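Talstead Bead & Cord Supply
Customer Help: Ticket 148
Subject: Elastic bangle kit, finished size wrong, knots slipping
Opened by: Kenna Skinner
Assigned to: Nhung Vi
Status: Closed, partial refund

Kenna Skinner wrote:

I ordered three of the Holto stretch bangle kits in the spring and have now made up two of them. Both came out too big. The listing says the kit "fits most wrists." I have a wrist that I would call ordinary and the bangle goes over my hand without stretching and then falls off when I reach down for something. The first one also came undone at the knot on the second day I wore it. I followed the card that came in the bag. Before anybody asks, yes, I used the surgeon's knot, and yes, I pulled it tight.

I would like to know if the elastic is bad or if the card is wrong. I don't want a coupon.

Nhung Vi replied:

Hi Kenna, sorry for the trouble. Could you tell me whether you stretched the elastic before stringing, and which beads you used? The kit comes with the glass seed beads and the silver letter beads in separate bags. Also, did you add glue to the knot?

Kenna Skinner wrote:

I did not stretch it first. The card does not say to. I used your beads, all from your bags, with the letters in the middle. No glue the first time. On the second one I put on a dab of the clear glue from the kit and that knot has held so far, but I've hardly worn it because it's too big, so I wouldn't call that a test.

Nhung Vi replied:

Thanks. Not stretching the elastic would explain the size. New elastic relaxes after the first few wears and the bangle grows. I've passed this to Cường Mạch, who writes our cards.

Kenna Skinner wrote:

It doesn't explain it for me. The bangle was too big when I tied it, before I had worn it at all. If it grew later, that's on top. I laid the strung beads out next to the picture on your card and mine is longer, with the same number of beads the card calls for. So either the beads are bigger than they used to be or the card was written for some other kit.

Internal note, Cường Mạch:

I made one up from shelf stock. She's right that it comes out long. The card was written for the old seed beads. We changed to the Võ beads and I was told they were the same size. I'd like to see where that was ever written down, because strung side by side they are plainly a bit fatter. Over a whole bangle that adds up to the gap she's describing.

I'm less sure about the knot. Everyone wants to blame the elastic, and Định Trịnh has already asked if we should pull the whole spool. I don't see the case for it. One knot, no glue, on a cord that hadn't been stretched. I tied several from the same spool with glue and tugged on them at my desk and they stayed put, though I'll admit that tugging at a desk is a long way from being worn around.
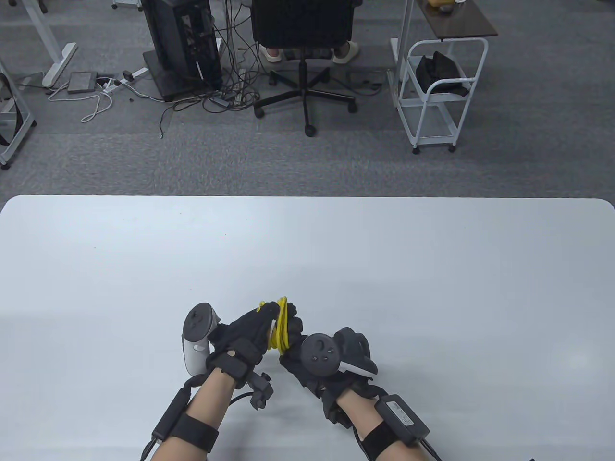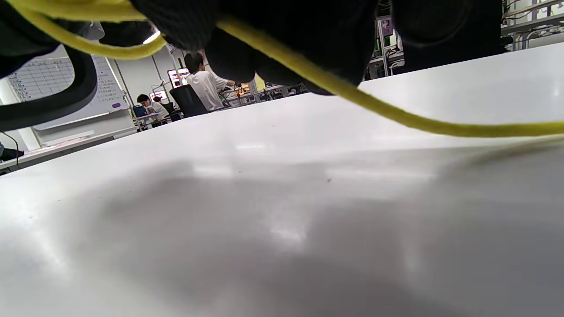
Yellow cord, handled with black gloves on.

Sadport, June

Internal note, Tùng Dương:

Read the thread. Agree on the beads. On the knot, I don't accept "she should have used glue" as an answer when the card lists the glue as optional. If we think it's needed, the card has to say so. I also had a look at the glue in the kits. The tube is fine but the tip is far too wide, and what comes out floods the last bead and sets white. That may be why people skip it.

Somebody on the phones has been telling customers that nail polish works just as well. Please stop. It goes brittle and flakes off, and then we get a second ticket.

Internal note, Định Trịnh:

Leaving the spool alone for now. If another slipped knot comes in with glue on it, I want to hear about it the same day.

Nhung Vi replied:

Hi Kenna, you were right about the beads and I was too quick with the elastic. Our seed beads changed and the card didn't. For the kit you haven't opened, please do this:

1. Cut the elastic and stretch it firmly by hand several times before you string anything.
2. String the letter beads first, then fill in evenly on both sides.
3. Ignore the bead count on the card. Wrap the strand around your wrist and stop when the ends just meet with no slack.
4. Tie the surgeon's knot, put glue on it with the point of a pin, and leave it overnight before trimming the tails.

The two you've already made can be restrung. You'll need fresh elastic, so I'm mailing you a length at no charge.

Kenna Skinner wrote:

Fine. I'll try it, but I'm not promising anything. The listing still says "fits most wrists" as of this morning. You might also put the size of the beads on the page so people can judge for themselves.

Nhung Vi replied:

That's fair. I've asked for the listing to be changed and I'm refunding two of the kits.

Kenna Skinner wrote:

Made the third one. It fits. The knot has held for nearly 2 weeks. I did have to do the glue twice, as the first blob ran into the hole of the bead and I had to start over with new cord. The letters also flip around backward when I move my arm, same as on the other two, and I'd guess that's the beads again.

Internal note, Cường Mạch:

Flipping letters is a separate matter. The letter beads are heavier on the printed side and always have been. Opening a new ticket for it. New card is with the printer, glue no longer optional, bead count removed. Old cards still in the bins need to come out before anyone packs more kits.

Ticket closed by Nhung Vi.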